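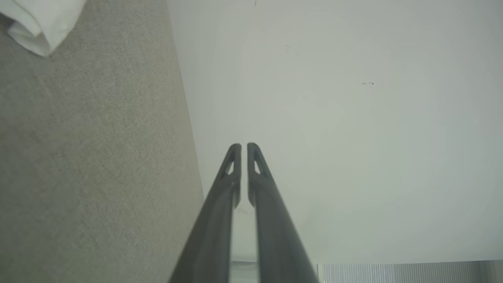 **How often should the finger pads and tips be checked on a garment-handling cell?**

Every 100 operating hours, and again after any contact with a zipper, snap or other hard trim. The check takes 12 minutes with the arms powered down.

# Grallov Two-Arm Textile Cell: Setup and Care

The Grallov cell is supplied by Jondex for the sorting, turning and folding of worn or returned clothing. It consists of two arms, a pair of slotted two-finger grippers, a fabric-covered work surface and the Halonen control unit. The information on this page applies to cells delivered with the standard finger set.

## Finger alignment

Fingers are replaced in pairs. A new finger fitted beside a worn one will close off center, and thin cloth will slip out on the worn side. Before fitting:

1. Park both arms and switch off motor power at the control unit.
2. Remove the old fingers and wipe the mounting faces with a dry cloth.
3. Seat the new pair and tighten the base screws by hand.
4. Run the slow close from the Halonen service menu, then finish tightening.

Tips should meet at the same height. If one stands above the other after the slow close, loosen both and repeat step 3 - do not correct the difference in software.

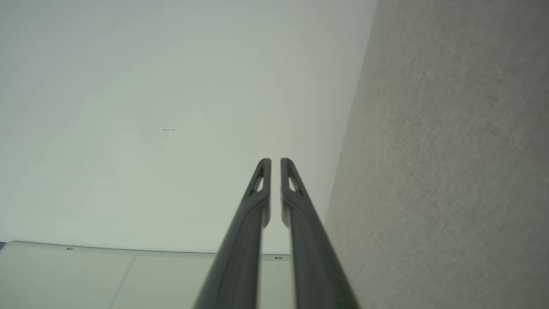
Nanna Hedegaard, writing from the Vostley site, adds that the slots near the tips should be cleared with a soft brush before the slow close. Lint packed into a slot stiffens the finger, and in her experience it accounts for most of the uneven closing reported to her in the first month.

## Grip settings by fabric

Jersey and mesh are held at grip level 4. Heavier knits may be raised one level at a time. Trim, binding and folded edges give the most dependable hold, and operators teaching a new garment should begin there. 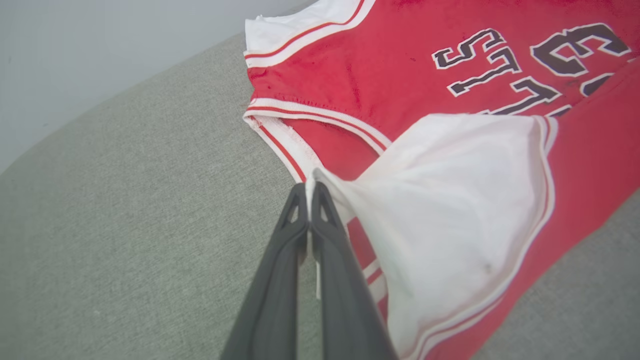
*Sleeveless jersey gripped at a folded white section, standard fingers.*

A level that leaves creases in the cloth is too high. Return to the previous level and record the change in the cell log.

## Cables and connectors

Cable wear is the most common cause of unplanned stops. With both arms parked, follow each cable by hand from the gripper to the base and look for flattened spots, tight bends and loose ties. Leave enough slack for full wrist rotation.
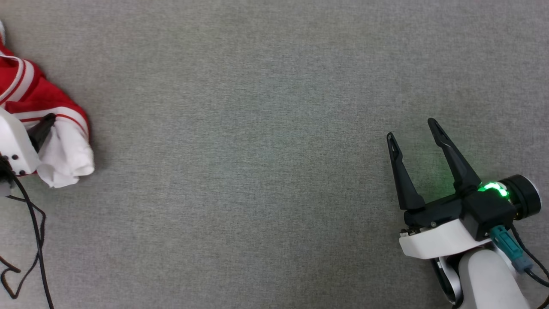 Connectors should be pressed home once a month and never pulled by the cable. A replacement cable set is stocked under part number 205 and includes new ties. After any cable change, run the wrist through its full range at low speed before returning the cell to service.

## Service contact

Questions on finger sets and cable routing may be addressed to Svend Eskildsen, Jondex Service. Please have the cell log at hand when calling.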